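Dekuvine Opens Two-Arm Teaching Program for Household Sorting Tasks

PAIVA — Dekuvine, a developer of teaching tools for robots, opened its two-arm teaching program to outside partners in October. The program lets a person with no programming background show a robot a household task by remote control, and keeps each demonstration as a lesson from which the robot's control software can be trained.

The first partner is Lerniria, a training school for automation technicians. Its students will act as operators at the Paiva site, working in shifts from 8:00 a.m. The two organizations plan to record 2000 demonstrations under the agreement, of which 1000 will involve both arms working together.

Sorting into bins was chosen as the opening subject. Objects such as boxes and soft packaging call for different grips, and a task shared by two arms requires the operator to plan which one acts first. 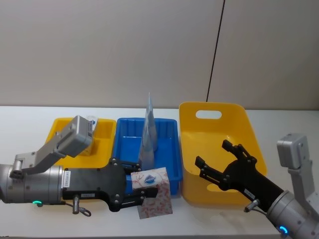 The left arm holds a tissue box in front of the blue bin while the right gripper is open at the yellow basket.

Operators guide each arm with a pair of hand controls made by Brotolen. Movement of the hand sets the movement of the arm, and a squeeze of the grip closes the fingers. The software stores the arm positions together with the views from the cameras, so that every motion can be matched to what was in view at the time.

New operators complete 46 hours of supervised practice before their work is added to the shared library. Instructors review each demonstration for smooth motion, secure grips and clear starting and ending positions. Attempts that include a dropped object are kept in a separate set — they are used to teach recovery.

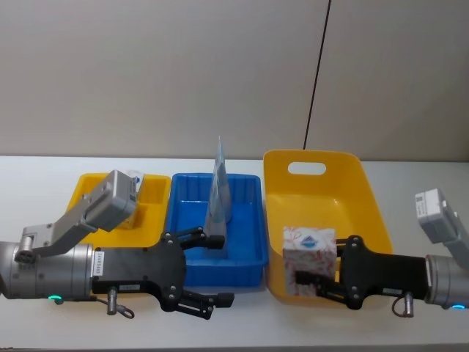
Tissue box between the fingers of the right gripper in the yellow tub. The left gripper is open at the blue crate.

Lerniria will offer places to 80 students during the first term. Course credit will be given for time spent at the controls and for written reviews of recorded work. Applications are handled by the school's admissions office.

Later stages of the program will cover folding and table setting. Organizations wishing to submit a task for consideration may request the partner guide from Dekuvine's program office in Paiva.

About Dekuvine
Dekuvine develops software and training methods for teaching robots by demonstration. The company is based in Paiva.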